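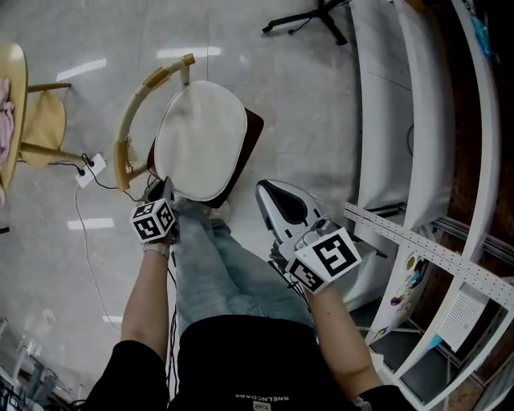

Black shirt and light blue jeans

emlyn_g
Posted May 17, 2026
Does anyone have a way of stopping black shirts going grey? Mine get washed at 40 with the jeans and they look tired by Easter. The one above was bought in February. I use Brinero liquid, the normal one.

Chantal D
Wash at 30, inside out, and don't put them in with jeans. Light denim sheds lint and black picks it all up.

haziq863
Don't agree about 30. I did that for a year and the collars started to smell. 40 is fine if you use less liquid. Half of what people call fading is soap that hasn't rinsed out.

Chantal D
If the collars smell the drum wants cleaning. Run it empty at 90 and see.

haziq863
I do that every month.

Kartini L
Has anyone tried Clirent? It's the one for darks. £7 a bottle in our Co-op, and I can't see any difference after 2 bottles.

rizal_gun
Used it, went back to ordinary. The tumble dryer does more harm than any of this. Mine go on the airer in the back bedroom now, out of the sun.

emlyn_g
No dryer here, they go on the line. South facing, so that could be it. Will try the extra rinse first and split the jeans off. Does the lettering crack if you iron inside out?

Kartini L
Mine hasn't, on a low heat.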